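About Brotaswood

Most shops that sell table linen will tell you theirs lasts a lifetime. We doubt it. Cotton wears out, linen goes thin at the folds, and anyone who claims a cloth can't be stained has never met beet juice.

Brotaswood opened in Hernthorpe 18 years ago, after we'd bought one too many "heirloom" tablecloths that shrank in the first wash. We still don't trust labels. Every new fabric gets washed and dried in our back room before we agree to stock it, and plenty of them go straight back to the mill.

Prints are where we argue most. Some of us think leaves and flowers belong on curtains. Customers keep choosing them for the table anyway – ferns especially – so we've stopped fighting it.
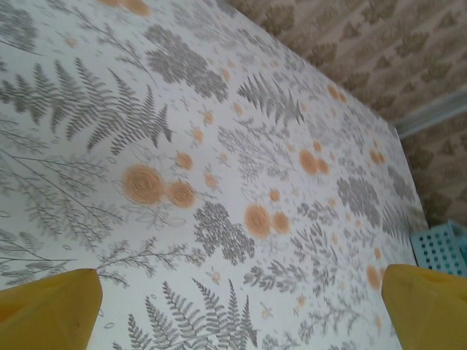

What we don't do

We don't run countdown sales, and we don't call a color "limited" when there's a stack of it in the stockroom. We dropped the word "eco" from our tags when two suppliers couldn't tell us what they meant by it.

Where to find us

Our shop is on Vermeulen Street, next to the Havance bakery. Bring your table measurements, and measure twice. Unwashed cloths can come back within 3 weeks. From October we also take hemming orders – ask at the counter what the wait is before you pay.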